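Wendcombe Laundry Set
README, version 3, last edited 16/10/2024 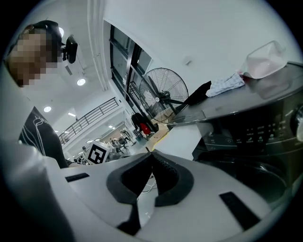

Wendcombe covers ordinary laundry at home: sorting, loading, unloading, folding and putting away. It was put together in September from material recorded in 31 homes in and near Plerkthorpe, and it replaces the older Hinel set.

Contents
190 clips, one task each. Every clip has a short text note giving the room, the type of washer and the items handled. Notes were typed by the people who did the laundry, so spelling varies. "Washcloth" and "face cloth" mean the same thing and have been left alone.

What the homes have in common
Most washers are front loaders. Tops of machines get used as shelves – cloths, tubs, detergent, whatever came out of a pocket. We did not ask anyone to clear them. Colors and patterns of cloth are listed where the person wrote them down, checked and striped items under "pattern".

Labels
load, unload, sort, fold, hang, put away, other
"Other" is used for wiping the door seal, cleaning the filter and turning the selector knob.

Known problems
29 clips have no note. Some notes say "basket" for any open container, including plastic tubs, so don't rely on that word for shape or material. Folding is thin compared with loading – a later version should fix this.

Privacy
Faces are pixelated. Mail and medicine labels have been removed where we found them. Report anything we missed through the Hinel project page and quote the clip number.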